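Section 4. Arm and Hand Set-up at the Bench

Read this section through before switching on the arm supply. It applies to the Undden two-arm build with five-fingered hands, assembled at home or in a shared workshop. You need the Disley controller and the Sugden bench software installed as described in Section 3.

4.1 Positioning

1. Set the robot facing the long edge of the table, with the feet pointing toward it.
2. Bring both hands forward over the front edge, fingers open. Leave a gap between them.
3. Place the molded shells toward the back of the table.
4. Check that each arm cable hangs with enough slack for full travel.

CAUTION: Keep loose plastic wrap away from the feet and cables before any powered movement. 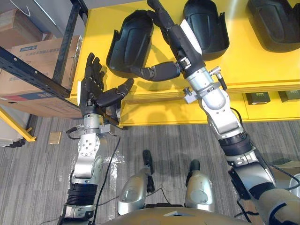

Stidness Workshop Manuals
Last revised Jan 22, 2022

4.2 First power-up

1. Hold the stop button in one hand.
2. Switch on the controller, then the arm supply.
3. Open the joint page and set the speed limit to 700.
4. Enter the home counts: 2,835 for the left wrist and 3,464 for the right.
5. Press Home. Stand clear until both arms stop.

Note: If a wrist stops short of its home count, switch off the arm supply and repeat from step 2 – do not push the joint by hand.

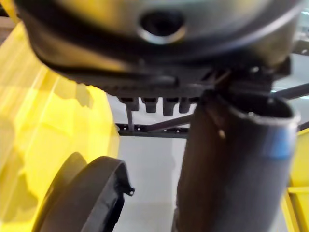 6. Open and close each hand 2 times with nothing in it.
7. Watch the thumbs. If they touch, move the hands farther apart and save the new position.
8. Tighten any bracket screw that has worked loose, with the arm supply off.

CAUTION: The arms drop when power is cut. Support them from below before switching off.

Continue to Section 5 for grip settings.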